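Print this page | E-mail this to a friend

An old computer gets one more year

In September I decided that I will not buy a new computer. The one I liked in the Movton shop was 499, and for this money I can do many other things. So I opened the old machine again and looked at what can stay.

I am not an expert. I learned this at the kitchen table, with a manual from the library and a lot of patience. My rule is simple - I take out one part, I put it in a box with a paper label, and only then do I touch the next part. The first time I did not do so, and I spent a whole evening with 3 screws which did not belong anywhere.

What I like in these office computers is the blue plastic. Somebody at the factory decided that the pieces you may pull should be blue, and it helps a beginner very much. You press the tabs and the drive carrier comes out, without a screwdriver. The cables are less friendly. I always write down where each one was plugged in before I move it, also when I am sure that I will remember.

My budget for the repair was 200. A used drive from Redness took the smaller part of it, and the rest I keep for memory, if I find the correct type. The seller at the Győri market had some, but the notch was in the wrong place - please check this before you pay!
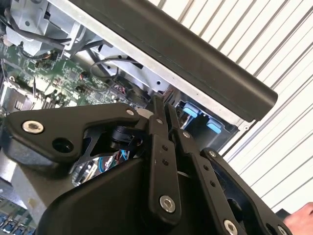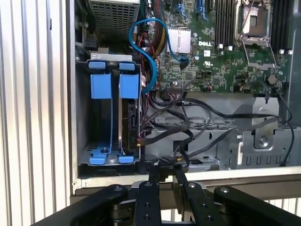
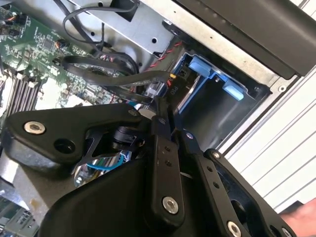

Computer with the cover off. In the second picture are the blue carriers and the DELL board, in the third one the P10 label near the red and black wires.

This site uses cookies. By continuing to read you accept our cookie notice.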